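Waron releases modular task board for hand skills practice

**April** — Waron has released the Torkska, a portable task board that puts everyday controls into one box that can be carried by its two end handles. It is meant for occupational therapy rooms, trade training centres and the workshops and labs that need the same small set of hand movements repeated in the same way each time.

The board is built from side-by-side modules with interlocking seams, in dark green and light grey. Push buttons sit on the left and toggle switches in the middle. The buttons are red, blue, teal and yellow, set in a diamond so that each one can be named by colour or by position.
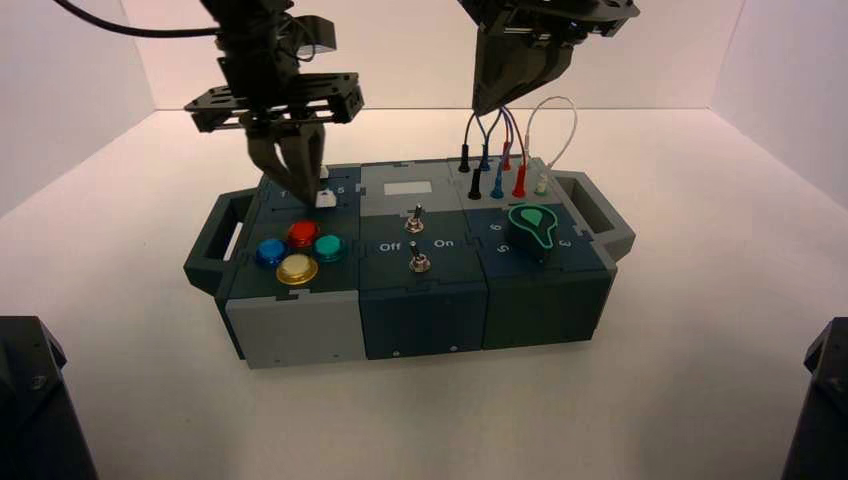 **How much bench space does the board need?**

A clear section of an ordinary table is enough, with room at each end to reach the handles.

The Torkska was designed at Waron's Barajas workshop over 9 months. The company's earlier boards were made as one piece, and a worn switch meant sending the whole unit back. Each module can now be taken out and replaced on its own by the owner, using a standard screwdriver.

"Customers kept asking us for the same thing, which was a way to change one part without losing the board for a month," said Parveen Karunaratne, product manager at Waron. "We went back to the joints first and worked out the controls afterwards."

## Controls

The slider section has two knobs and a printed scale from 1 to 5. An instructor can call out a number and ask for one knob or the other to be moved to it.

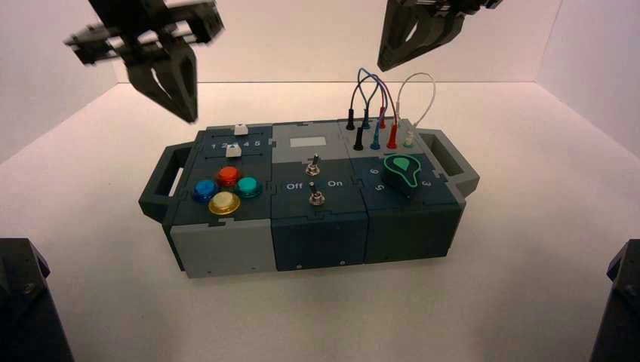

Waron recommends starting with the buttons and leaving the sliders until the second session. The buttons call for a single press, while the sliders ask the user to hold a knob, move it and stop at a mark. The toggle switches have "Off" and "On" labels and need a firmer push than most people expect.

The two slider knobs carry blue triangles, one pointing down and one pointing up, so written instructions can refer to either without confusion. Grunberg, which supplied the switches for the trial boards, will also stock replacements.

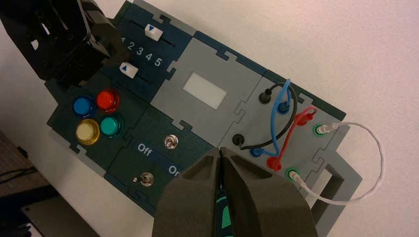
Trial boards went to 40 sites before release. Comments from those sites led to changes in the instruction booklet, mainly in the order of the exercises — the first draft moved too quickly from one control to the next. The final booklet has 3 levels and a blank page at the back of each for the instructor's own sequences.

"Some of the best exercises in there came from people who had ignored ours," Karunaratne said.

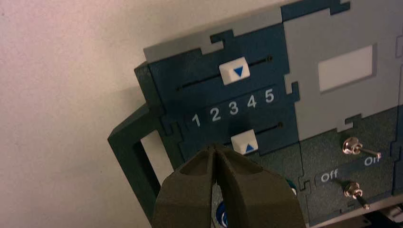
## Price and availability

The Torkska is priced at $3,949, including the booklet and a spare set of slider knobs. Orders are open now through Waron and through Grunberg's trade counter. Replacement modules are sold separately, and owners of earlier Waron boards can ask for a trade-in quote.

Media enquiries and requests for a loan board should be addressed to Parveen Karunaratne at Waron.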